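**February 16, 2024. Hide glue open time, Bimholm bench**

Started the new batch of glue this morning. Granules from Winilport, soaked overnight in cold water, then into the pot at low heat.

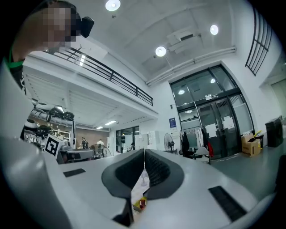

A note left in the book from the afternoon bench asked whether the open time was getting shorter because of the glue or because the room is colder than it was when we did the Ullus chairs. Fair question. I had been blaming the glue. The room was 15 C at the start of work and the chairs were done with the heating on.

So I ran it both ways. Cut 6 pairs of maple offcuts, all from the same board, planed the faces and left half of them on the radiator shelf. The other half stayed on the bench. Same brush, same pot, one coat each side.

- Cold pieces: skin forming at roughly a minute, and the glue was already stringy when I closed the joint.
- Warm pieces: still wet at 2 minutes, squeeze-out even along both edges.

The pot temperature held the whole time, so I'm fairly happy it is the wood and the air. I'll break the joints tomorrow after a night in clamps.

Also tried a pinch of urea in a small jar, as in the Wan repair notes. It did slow the gel but I didn't measure it properly. Jar is on the top shelf with a label, please don't top it up from the main pot.

To do:

- warm the parts before any glue-up until April
- find the second lid for the pot
- order more granules, the bag is down to 6 scoops
- repeat the urea test with the parts at both temperatures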